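Malov Pegboard Set — incident data card

Version after the May recording block. Maintainer: Celeste Guerreiro. Safety contact: Vasco Henriques.

This release holds 531 episodes of single-arm pick and place on a vertical pegboard. It also holds the record of a fault in which the arm kept moving after the controller had reported a stop. Read the fault section before training on the wrist stream or replaying any trajectory on hardware.
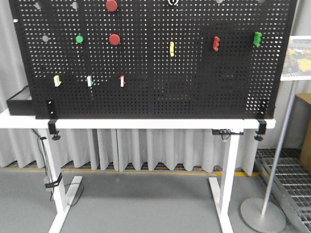
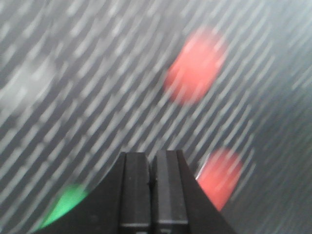
Fixed view first, wrist view second.

Contents

episodes/ — one folder per episode, with joint states, gripper width, commanded poses and both video streams
faults/ — 3 episodes in which the stop fault occurred, kept out of the training split
logs/ — raw controller and safety relay logs for the faults folder
tools/ — loader, replay script and the alignment check described below

Workspace

The board is a black perforated pegboard standing upright on a white table. It is held by a black bracket at each bottom corner, with clamps under the table edge. Knobs, round pegs, hook-shaped pegs and small blocks are mounted on it. The hooks are yellow, red and green. A shallow black tray sits at the left end of the board.

Object positions change between episodes. Do not treat any one layout as the reference. The layout file in each episode folder was written by the operator before the arm was enabled and is not corrected afterward.

The fault

Summary: the arm moved under its last velocity command for up to 70 ms after the software stop was acknowledged.

The teleoperation node sends velocity commands to the Jidilora bridge, which buffers them and passes them to the arm controller. When the operator releases the enable pedal, the node sends a stop and the bridge acknowledges it. In the affected version the bridge acknowledged the stop on receipt and then finished sending what was already in its buffer. The log showed the arm as stopped while commands were still going out.

At low speed this was invisible. At transit speed the gripper ran past its intended stopping point. In the third fault episode the closed fingers struck the board hard enough to trip the controller's force limit, and the arm went into protective stop. No one was inside the marked area. One finger pad was replaced and the board was clamped again before work went on.

The hardware emergency stop does not pass through the bridge and was not affected. It was tested separately after each of the three events and opened the relay every time.

Cause

The buffer was added to smooth out jitter on the lab network. Its flush call was placed after the acknowledgment, and the bench test checked only that an acknowledgment arrived. It did not check joint velocity at that moment. The test passed on every build.

Fix

1. The bridge now clears the buffer before it acknowledges a stop.
2. The acknowledgment is held until measured joint velocity is below the standstill threshold.
3. If standstill is not reached in time, the bridge drops the enable line and the relay opens.
4. Transit speed is capped in the replay script. The cap can be raised only in the config file, not from the command line.

Vasco ran 1,000 stop cycles against the fixed bridge on the Ustthorpe bench arm. No motion was recorded after acknowledgment. The result was signed off on November 24, 2020.

Effect on the data

The arm_state field is unreliable in any episode recorded with the old bridge. It can read "stopped" while the joints are moving. Use measured joint velocity to find the end of a motion. The loader does this by default; set trust_state to true only if you need to reproduce the fault.

Wrist frames can be heavily smeared. Blur alone says nothing about whether the fault was present, and we have not filtered on it. Round objects lose their outlines in such frames, and the board's holes can read as streaks. A detector trained on the fixed view should not be expected to carry over.

Run tools/check_align on each download. It compares the stop flag with joint velocity and prints the episodes where the two disagree.

Replay on hardware

Do not replay anything in faults/ on a physical arm. For the other episodes, confirm the bridge version first, keep the emergency stop within reach and run the first pass with the gripper clear of the board.

Known issues

The Meireles export drops the last gripper width sample of each episode.
Relay log timestamps are in local time. All others are UTC.
Two of the fault episodes have no layout file.

Report stop behavior that does not match this card to Vasco before opening a ticket. Loader and format problems go to Celeste.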